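Part-time person wanted for flowers, plants and the front room at Gultirden

Posted April 2010 by Ismael Figueiredo

Hello! I look after the office at Gultirden, on the second floor of the old Paiva building in Bodisville, and I'm looking for somebody to come in a few mornings a week and take the flowers, the plants and the general state of the big room off my hands. I've been doing it myself in between everything else and I'm not very good at it (ask anybody who saw the lilies). If you like arranging things, don't mind a bit of wiping and carrying, and can work around people who are busy at their desks, please read on.

The room first, as you'd be spending most of your time in it. It's one large open space with white walls, a pale floor and a shiny black ceiling with lights set into it, which I thought was a mad choice when we moved in and have now grown rather fond of. There are desks and partitions, plenty of screens, office chairs of a couple of different sorts, and more cables than I'd like.

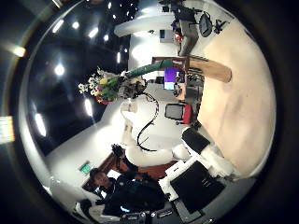
I'd love the flowers to be a proper part of the place. At the moment we go for white and yellow blossoms with plenty of green, in a red vase, and I'm happy with that as a starting point but not wedded to it. If you turn up one week with something orange and spiky I'll be delighted. The budget is 40 pounds a week for cut flowers, and you can spend it at the market or at Idon on the corner, where we have an account. Keep the receipts in the tin by the kettle, please, or I get told off by our accounts people.

Then there are the leafy plants, which need somebody who knows more than I do. I water everything on the same morning with the same jug and I suspect that's wrong. You'd be in charge of watering, feeding, turning them towards the light, snipping off the brown bits and telling me when one has had it. There's 100 pounds put by for repotting in September, compost and new pots included, and you'd decide how to spend it.

The rest of the job is keeping the room pleasant. I don't mean cleaning as such, we have a firm for the floors and the toilets. I mean chairs pushed back to where they belong, desks that aren't in use wiped down, mugs collected, the post sorted, odd planks and boxes put somewhere sensible after asking whose they are. Please don't unplug anything! If a cable is in your way, come and find me or Wagner Pimentel, who sits nearest the door and knows what most of them go to.
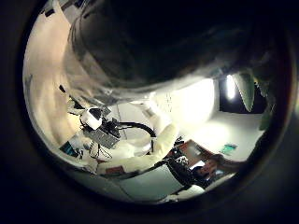

Hours are flexible. I'd like somebody in by nine, three mornings a week, and I don't much mind which three as long as they're spread out a bit, so the flowers don't sit in old water for days. Most mornings should take you three hours. If you're done early, have a coffee and go home. Pay is 400 pounds a month, paid at the end of the month, with your bus fare on top if you come in from outside Bodisville.

You don't need a certificate or any experience in a shop, though if you've worked for a florist or a garden centre do say so. You do need to be able to carry a full watering can and stand on a low step. If pollen makes you miserable it's probably the wrong job for you, sorry.

We're a friendly lot and quite a quiet one. People wear headphones and forget to say good morning, so don't take it personally. Lunch is at one and you're welcome to stay for it, there's usually too much bread.

To apply, write me a short letter or email telling me a bit about yourself, which mornings would suit you and what you'd put in the vase for your first week. No need for a CV unless you've got one handy. You can also drop a note through the door, we're in room 209, up the stairs and turn left past the lift. I'll ask a few people in for a chat and a look round, and you can start as soon as you like after that.

One more thing, the lift is slow and on bad days it doesn't come at all, so allow yourself time for the stairs if you're bringing compost.

Ismael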